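Is simulation any use for choosing between two grippers?

Ghada Obeidat
We have to pick a gripper for a small arm by the end of January and it's between the Ginda and the Jiso. The Ginda seller sent us a results sheet: 100 picks in simulation, 69 good ones for the Jiso and a lot more for theirs. Funny, that. Can I trust any of it, or should I insist on borrowing both?

Underley
Sim is fine these days. Go with the higher number, you'll save yourself weeks.

Bezawit Shiferaw
I wouldn't go with the higher number. Ask who set the friction, for a start. We ran both models in Hagedorn last year and I could swap the winner by changing the finger pad setting and nothing else. Neither seller would tell us what value they had used.

Also ask what they were picking up. Ours was all plain coloured blocks, little cubes sitting on big boxes, plus one awkward notched piece.

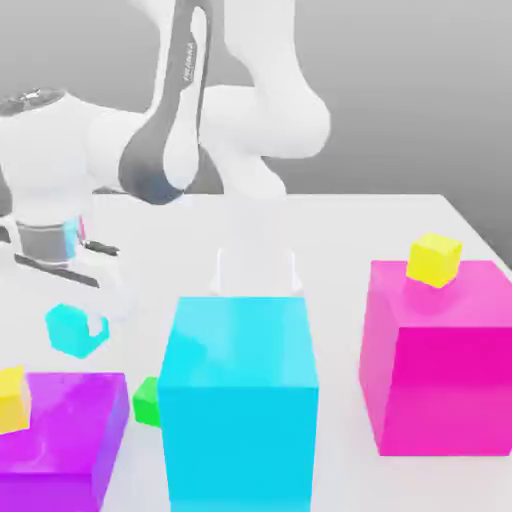

A clean block with perfect edges is about the kindest thing you can hand a parallel gripper. Your parts won't be like that. What sim did do well for us was reach: we found 12 poses where the arm couldn't get the fingers in at all, and those were the same on the real bench.

So borrow both. We had ours for 14 days each and I'd made up my mind by the first Thursday.

Ghada Obeidat
Thanks Bezawit. I've asked them for the friction value and they've gone quiet. Will try for the loan.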